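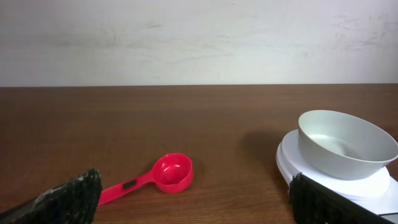 Opinion | Food & Home

A cup of flour is not a fact

I learned baking from American recipes, and for years I believed in the cup. Then I weighed mine. One cup of flour gave 116 grams, and the next one, from the same bag, was heavier by 40. My bread was different every week and I blamed the oven.

I think recipe writers should print grams first. Cups can stay in brackets, for people who love them. 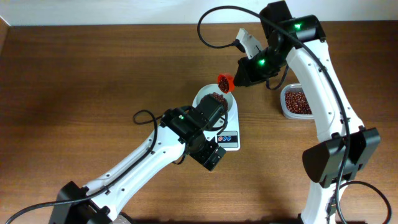
A white bowl on the table.

My neighbors say that weighing takes the feeling out of cooking. I do not agree. The feeling is in the hands, when the dough is ready - the scale does not touch this part.

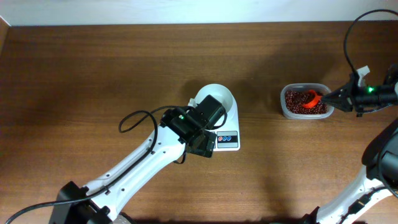 What I ask from publishers

Give one column with grams, also for salt. It costs one more line on the page.

Amnuay Nuchit

© Pudari Kitchen Pages, December 2018 | Contact | Back to top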